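Search this site
Enter keyword
8 min read

The Table Tennis Club Above the Warkik Depot

When the night shift at the Warkik bus depot ends, most of the drivers go home. A small group climbs the stairs to the second floor, changes shoes, and plays table tennis until breakfast. They have done this for 20 years, and on July 15, 2025 their club sent a team to a regional final for the first time.

I went there to understand how a workplace club, with low ceilings and no coach on salary, could arrive at such a level. The answer was longer than I expected, and it begins with a broken heater.

Rattana Chaimongkol drove the airport line in those years. The heater in the drivers' lounge had stopped working, and the company was slow to repair it. She found an old table behind the lockers and proposed to her colleagues that they should play to keep warm. "We had one ball," she told me. "If it went under the vending machine, the game was finished for the day."

The heater was repaired in spring, but the players stayed. The depot gave them the room upstairs, which had been used for paper records, and they paid for the floor themselves. It cost 2,652 dollars, a number that Rattana still remembers exactly because she collected it in small bills. The sports shop Fladent sold them two secondhand tables and let them pay over a year.

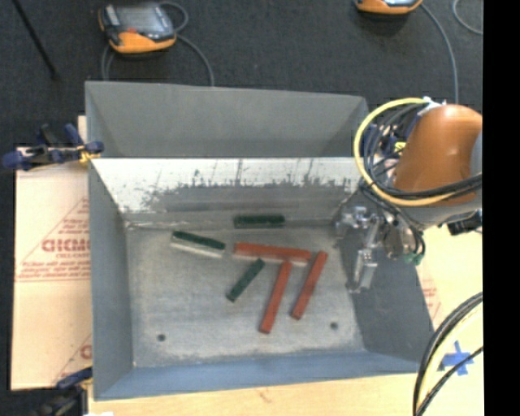
A style made by the room

The ceiling is low, and this has shaped how everybody plays. High defensive lobs are impossible. Players stand close to the table, take the ball early, and return it flat and fast. Visitors from bigger clubs often lose their first game here before they understand what is happening to them. In a large hall the situation is the opposite, and for many years the Warkik players lost badly when they traveled. They were not used to so much space behind them, and a good opponent could push them back and then drop the ball short.

This changed when Sang Khúc joined. He had played seriously as a teenager, stopped at university, and started again at the age of 34, after he was hired as a mechanic. He did not want to change the local style. He asked the club to add footwork to it.

His training is simple and quite hard. One player stands at the table and receives 100 balls, placed to the wide forehand and then to the middle, without a pause. After this they change places. Only when both have finished do they play points. In the first months some members complained that it was not a game anymore, and two of them left. One came back in September, a little embarrassed, and is now the second-best player of the club.

"People think that the arm wins the point," Sang said to me while he was gluing new rubber on a racket. "I look at the feet. If the feet are late, the arm must invent something."

The road to the final

The regional league has three divisions, and the Warkik team started in the lowest. They won promotion, stayed one season in the middle, and were promoted again. The insurance office Prosell paid for their shirts. The travel they organized by themselves, which was not a difficult problem for a team of bus drivers.

The final was played in the Yousafzai Hall in front of 500 spectators, by far the largest crowd any of them had seen. Rattana opened against a player less than half her age. She lost the first game quickly, won the next two with short serves to the backhand, and then lost the fourth. In the fifth she was leading 8–5 when a long rally took her far from the table, to exactly the place where she would have been lost some years ago. She came back in four steps and hit the ball down the line.

She won that match. The team lost the evening, three matches to two, against a club that has won the title many times. Sang lost the deciding one and did not want to speak about it for long. His opponent served better, he said, and he had prepared for a different serve.

The next morning I went up the stairs at six. Both tables were already occupied, and four people in uniform were waiting on the bench. Rattana was not among them – she had the early airport line – but she had left a note on the door asking who took the good net.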